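Paper Cups and Composting at Home: Your Questions Answered
Istley Garden Share, last updated Tuesday, May 31, 2022
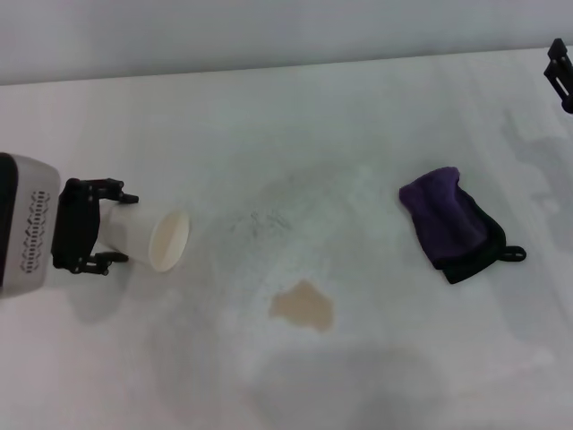
A plain white paper cup, the sort we get asked about most.

Can I put paper cups in my compost bin?

This is the question that fills our inbox every spring, so it gets to go first. The short version is "some of them, sometimes," and I know that's a frustrating thing to read when you're standing at the bin with a cup in your hand. Most paper cups have a thin lining on the inside to keep your coffee from soaking through. If the lining is ordinary plastic, the paper will slowly rot away and leave you with little filmy scraps that you'll be picking out of your tomato bed for years (ask me how I know!). If the cup is sold as home compostable, and says so plainly on the cup or the sleeve it came in, go right ahead and tear it up.

How do I tell what kind of lining a cup has?

By eye, you mostly can't. The shiny inside looks much the same whether it's regular plastic or a plant-based coating. The packaging is your best friend, so if you buy cups for a party, hang on to the bag they came in until you've dealt with the leftovers. If you already threw the bag out, you can tear a cup and soak it in warm water overnight. A plastic lining will usually peel off in a sheet by morning. If nothing peels, that's encouraging, but I wouldn't call it proof, and I'd still leave the cup out if you're unsure.

What's the difference between "compostable" and "home compostable"?

Heat, mainly. A cup marked only "compostable" has generally been made for a big commercial operation where the piles get very hot and stay that way for weeks. A backyard bin doesn't usually get that warm, especially a small one, and the cup will just sit there looking at you. "Home compostable" means it was meant to break down in cooler conditions like yours. "Biodegradable," by itself, tells you very little, and I'd treat it as decoration.

Do you take cups at the drop-off sites?

The Varby site takes cups marked compostable, and you're welcome to bring up to 100 at a time, stacked please. The Closton site is smaller and its material goes to an ordinary cool pile, so it takes food scraps and yard waste only. We'd love for both sites to take everything, and we're working on it, but for now Varby is the place for cups.

What about lids and sleeves?

Plain cardboard sleeves are wonderful. Tear them up and toss them in, they're some of the best "brown" material you can find. Lids are nearly always plastic, so take them off before you do anything else. Paper straws are fine if they aren't coated — snip them into short pieces first.

My bin smells terrible. Did I do something wrong?

Oh, you're in good company. A sour smell nearly always means too much wet kitchen stuff and too little dry stuff. Mix in shredded cardboard, dead leaves or torn egg cartons, give the whole thing a good turn, and check on it in 3 days. If it still smells, do it again. People tend to give up right about here, and I wish they wouldn't, because it's the easiest problem to fix.

How long until I have compost?

With regular turning and a decent mix, you might have something crumbly and dark in 20 weeks or so of mild weather. Leave the bin alone and it could be a year. Cup pieces often take longer than everything around them, so sift them out and put them back in for another round.

Do you sell bins?

We do! The Figueiredo bin is $49, with the lid and a printed guide included, and you can pick one up at either site during open hours. It's a sturdy size for a family of four and it fits in the back of most cars if you fold the seats down. That said, a heap in the corner of the yard works too, and my own first pile was held together with chicken wire and optimism.

Should I just use a mug?

If you can, yes, and I say that as someone who has left a great many mugs on the roof of the car. But parties happen, and church suppers, and days when the dishwasher is broken. Use the cups when you need them, and bring the compostable ones to Varby.

I still have a question.

Come and find us at the table by the gate on any open day, or use the contact form on this site. We try to answer everything within the week, though May is our busiest month and we do fall behind.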